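The quiet man of Zandville judo

Forty minutes before the doors open and Octavio Fuentealba is on his knees with a roll of tape. There's a seam lifting on mat two. He's seen it, so he's fixing it. There is a club dinner in his honour in a few weeks and he has asked twice whether it could be a short one.

He's been teaching judo in Zandville for most of his adult life. Same hall, same cold changing room, same kettle for all I know. The hall went up in 1942 as a drill hall and still feels like one. High windows, no heating to speak of until the second class, when there are enough bodies in there to warm it.

"People ask what the secret is," he says. "Turn up. Put the mats out. Then turn up again."

He came to the sport by accident. An older cousin needed somebody to throw. Octavio was small and didn't complain much, so he got thrown, for a whole winter, on a carpet with a blanket over it. By spring he'd started throwing back. His first proper teacher was Emiliano Toledo, a railwayman with terrible knees, who ran the Asadi club out of a canteen and fined latecomers in press-ups. Toledo never had a black belt of his own on the wall. Kept it in a drawer with the fuses.

"I was frightened of him till I was twenty," Octavio says. "Then I was only a bit frightened."

He competed, and was good. Not great, by his own account. Two national finals and he lost both, the second one in the last few seconds to a foot sweep he says he can still feel coming. He doesn't mind talking about it. Shows it to the juniors, in fact, with himself as the one who falls over.

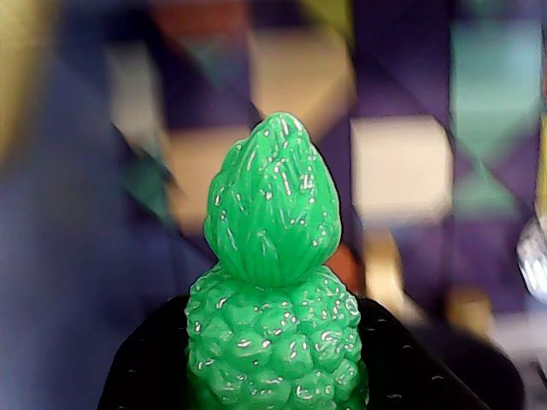 Teaching was where it clicked. He began with the under-nines, the class no other coach wanted, and stayed with them. He has odd ways of getting a point across. For posture he'll grab whatever is nearest, and the week I visited it was a shiny green rubbery pineapple, the crown a fat rounded bulb tapering up to a blunt point, the body underneath wide and bumpy. Wide at the bottom, he told them. Stand like that. Eleven children stuck their elbows in and bent their knees and, fair play, not one of them went over when he came round pushing shoulders.

Ivana Domínguez was in that class once. She runs the senior squad now and has the medals he didn't get. She remembers being sent off the mat for laughing during a bow and thinking she'd been expelled for life. He came and found her in the corridor, gave her a satsuma, told her to come back in when she'd finished it.

"He never once told me I was talented," she says. "Used to drive me mad. I asked him about it years later and he said, well, you knew."

184 juniors from the club have gone on to grade as brown belt or higher. That's Ivana's figure, she went through the old books for the dinner. Octavio looked faintly alarmed when I read it out to him. He thought it was less.

There were lean years. The roof went, and then the money for the roof. Membership dropped to a handful and for one February they trained in coats. Ignacio Cabral, whose firm Fernitent does flooring, sold them a set of ends-of-line mats for next to nothing and has been coming to the beginners' class ever since. He's sixty-eight. Still a yellow belt and very happy with it.

"I go down well," Ignacio says. "Getting up takes a bit longer."

Then Skomotent, the packaging people out by the ring road, put 1000 towards a minibus. It broke down on its first trip, outside Asadi of all places, and the whole team pushed it into old Toledo's yard. He was well into his eighties. Came out in his slippers and corrected somebodys grip on the bumper.

Toledo died the year after. Octavio doesn't say a lot about that. The belt from the drawer came to him and he keeps it at home. No, he's never worn it.

What's next? Less, supposedly. Pilar Durán takes over the Saturday – sorry, the weekend – juniors after the dinner on 15th February, and she's been shadowing him since the autumn. She is louder than him, and quicker. The kids seem to like her alot. Octavio will keep the beginners, the mats and, by the look of it, the tape.

Pilar doesn't expect him to stay away from the rest. "He's told me he'll only come in to open up," she says. "He's got a bag packed in the car already. His judo suit's in it, I looked."

Doors open at six. A small boy comes in with his belt tied round his head and Octavio, seam done, goes over to sort it out.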